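Home | Talks | Notes | About | Contact

We use cookies to improve your visit. Accept | Settings

Winter upkeep: what are we paying for?
Speaker notes, Keith Bright

Slide 1. Say hello, keep it short. I've got 20 minutes and they want 2 of those for questions.

Slide 2. The claim. Videx says its pre-treatment "cuts clearing work in half." Half of what? I asked for the log sheets and got a brochure. Pause here.

Slide 3. The Lesanham trial. They treated 38 driveways and asked the owners if they were happy. Owners who'd just had a free driveway treated said yes. Don't get a cheap laugh out of this — some of those people may be in the room.

Slide 4. Money. $2,000 a season for a small parking lot. Ask for a show of hands: who has compared that bill with a winter when they did nothing special? I expect very few hands. Mwakalinga did compare, and dropped the contract. One lot, one winter, so I wouldn't lean on that either.

Slide 5. Words. "Ice-free" in the contract means no ice at the time of inspection. Read the clause out loud, slowly. Who picks the time of inspection? The contractor does.

Slide 6. Packed snow.

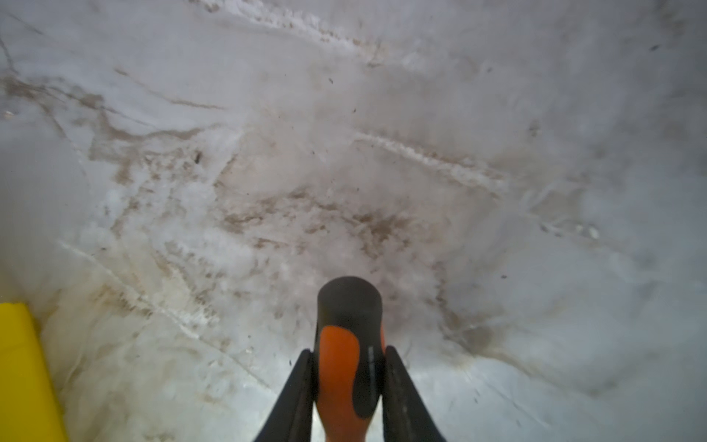

PRERNSKA, January

Smooth and glassy in places, crumbly in others, all on one patch. So when a salesman tells you a product works "on snow," ask him which kind. Give them a moment with the slide up.

Slide 7. What I'd want before signing: untreated ground next to treated ground, same day, same foot traffic. Skip the temperature chart if we're running late.

Questions. Someone will ask about salt and dogs — I don't know enough, say so.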